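Home Forums Perception & Planning New Posts Search Log in

Thread: Grasp width drifts once the mouse is in hand

**sihamissa**
So I've been stuck on this since September and I'm ready to hear other people's guesses. I'm training a small policy on handheld gripper demos for desk tidying, and the width head behaves great on approach. Then the fingers close on the object and the predicted width starts wandering, a little open, a little shut, like it can't make up its mind. I've got 419 demos of the mouse task, wrist fisheye only, no depth. Loader is Drovusau, training is plain behavior cloning. Anybody seen this?

**geagea_fan**
My bet is your timestamps. Drovusau lines up width and image by index unless you tell it otherwise, and if the camera drops frames your width runs ahead of what the picture shows. Can you post a couple of views so we know what the net is looking at?

**sihamissa**
Sure, same desk for both: 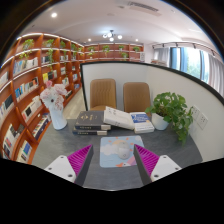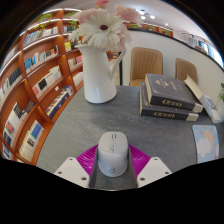

Fingers open over the mouse pad in the first, mouse held just above the desk in the second.

**geagea_fan**
Okay, the open one is easy, those magenta pads are a giant width gauge all by themselves. I still say timestamps!

**aitana_r**
I don't buy it. If it were timing you'd see it worst during the close, when width is changing fast, and she says approach is fine and it wanders afterward. Look at the second view. The mouse is sitting right between the fingers, and it's a white mouse against white fingers. I'd guess the encoder is losing the finger edge. Crop tighter on the gripper and feed that as a second input, it helped us a lot on Sovamance.

**geagea_fan**
A lag of 13 frames would still smear into the hold, Aitana. Seen it happen.

**aitana_r**
Into the start of it, sure. Not all the way through. Siham, does it settle down after a bit?

**sihamissa**
Nope, wanders the whole time. But I checked the offset anyway and geagea_fan is partly right, there was a lag in some of the episodes (ugh). Fixed those, retrained to step 700, and the close looks cleaner. The hold still drifts, though a bit less. Trying the crop next.

**zovanus_dev**
Before you add a whole second input, try feeding the last measured width back in as state. Cheap to test.

**aitana_r**
Careful with that one, mine learned to copy the old width and then never opened again. Add noise to it if you go that way.

**sihamissa**
Ha, ok, crop first, then noisy state. I'll post curves when the run hits 1555.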